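**Cutting board durability work, interim report to the Myklebust fund**

Period covered: March to June. Prepared by the Nunard materials workshop, Plallodbridge.

## 1. Status

The work is on schedule. The first batch of maple boards has been cut, oiled and inspected, and the wash trials are past the halfway mark. The second batch is at the supplier, Roltonari, and is expected in July. No change to the end date is requested at this time.

## 2. Boards in the first batch

The first batch came to 168 boards, all in light maple and all rectangular. Each was weighed on arrival, left in the store room for three weeks and weighed again before any finish was applied. Boards that changed weight by more than the agreed limit were set aside and are not part of the results below.

Grading was done by eye under the same lamps. The grade sheet records tone, streaks, knots and the direction of the grain. Maple with a wavy figure was kept in the batch on purpose, as the original proposal left it out and the fund's reviewer asked for it to be put back in. Small knots were accepted where they were tight and level with the surface. Open knots were rejected.

Inspection takes place with the board lying flat on the blue pegboard table, long edge toward the bench side. The perforated top replaced the solid one in April. The old top bowed slightly along its length, and this was showing up in the flatness readings as board movement – an error that affected the first two weeks of data. Those readings have been repeated in full. 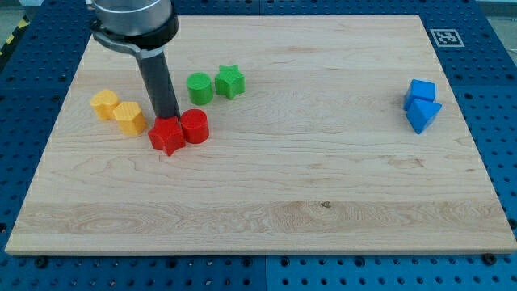

Flatness is read at the four corners and at the center. The method calls for the reading to be taken before the board is turned over, then again ten minutes after. In practice the second reading has differed very little from the first on the streaked boards, and we propose to drop it for the second batch. This would save a little over a day of bench time.

End grain is checked separately. It takes up finish faster than the face, so the front and back edges receive one extra coat of oil. The extra coat was not in the original procedure and has been added to the written instructions.

## 3. Wash trials

The target is 1000 wash cycles per board in the trial group. The group stood at 582 cycles at the end of June. Results so far:

- Faces: slight loss of color on most boards, no raised grain after the first re-oiling.
- Edges: fine checks in the end grain on a small number of boards, all from the same delivery.
- Knots: no movement recorded.

Boards are taken out for a full inspection every 200 cycles. The next one falls in July and will include the scratch test, which was held over from the last round while a worn blade was replaced.

## 4. Spending

Spending is within the approved budget. Timber came in under the estimate. Oil and wash supplies came in over it, mainly due to the extra edge coat. The two roughly cancel out, and we ask that the fund approve moving the difference between the two lines – no new money is involved.

## 5. Open points

The supplier has not yet confirmed the moisture content of the second batch. If the boards arrive above the limit they will need longer in the store room, and the start of the second wash trial would move to September.

We also need a decision on whether the set-aside boards should be kept. They take up one full rack. Our preference is to keep them until the final report and then release them for use as practice pieces.

The next report is due in October.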